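Volunteering abroad: placement fee, and what does it pay for?

Asked by Clem Te Moana
Posted Sat 20 May in Volunteering and Gap Years

I've been offered a ten-week placement at a village school through an outfit called Kallero, starting in July. The work sounds fine. I'd be helping with reading groups in the morning and mending whatever has fallen off the building in the afternoon, both of which I've done before and neither of which I'm frightened of.

The fee is £1,197, flights not included. I've asked twice what it covers and had two replies. The first said "your placement experience". The second said "in-country support", with a smiley. A friend went to the same region with Mahuika and paid less than half that, though she did have to share a room with a man's bicycle.

Is this normal? I don't mind paying my way, I would just like to know whose way I'm paying. Also they want a £200 deposit by the end of the month and it's non-refundable, naturally.

3 answers

Rangi Maihi
Marked as helpful by 74 people

Normal, yes. Good, depends.

I did two placements through Durkenska and then spent a year in their office answering emails exactly like yours, so I may owe you an apology for the smiley. A fee of that size usually has board and lodging in it, an airport pick-up, somebody local on the end of a phone, and a slice for the school. The rest goes on running the office and advertising to the next person.

What you want is the split. Write back and ask for these as amounts of money:

What the host family gets per week
What the school gets, and whether it's paid before or after you turn up
Who the local coordinator is and how many volunteers they look after
What happens to your money if the school says no

A decent organisation will have the answer in a spreadsheet already. If you get a third reply about your experience, keep your deposit.

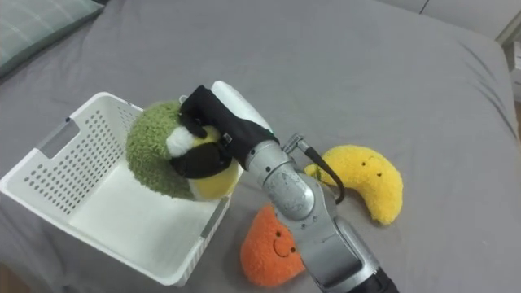

Category: Fees, Deposits and Refunds

On the deposit — read the terms for the word "transferable". Plenty of places won't give it back but will move it to another date or another project, and they tend to mention this somewhere near the bottom, after the bit about vaccinations. Get the refund terms in an email before you pay. Phone promises have a way of leaving the company.

I'd also ask to speak to someone who was at that school last year. Choose your own questions and don't let them sit in on the call. Mine was put through to a very cheerful lad who had been there four days.

One more thing, and it's the dull one. If you're working with children they should be asking YOU for a background check and references. If Kallero haven't brought it up by now I'd worry about that well before I worried about the money.

Anonymous

Why pay at all?? Just fly out and knock on doors. I did this years ago and had a brilliant time, taught English for a bit and then ran a goat thing. Never paid anyone a penny. These companies are all the same.

Reply from Rangi Maihi: Please check what your visa allows before running a goat thing.

User stanhope_b

Can't speak for Kallero but I went with Stanix and the fee covered three meals a day, a mosquito net and a T-shirt in a size I have never been. Insurance was extra and so was the visa, and they only told me about the second one after I'd paid the balance. So ask about that.

The school was lovely by the way. I still write to them.

Update from Clem Te Moana: Sent Rangi's list over. Got a proper breakdown back the same afternoon, which I wasn't expecting. The host family's share is better than I'd feared and the "administration" line is worse. They do want a background check, it was in an attachment I hadn't opened. Still waiting to hear who the coordinator is. Deposit not paid yet.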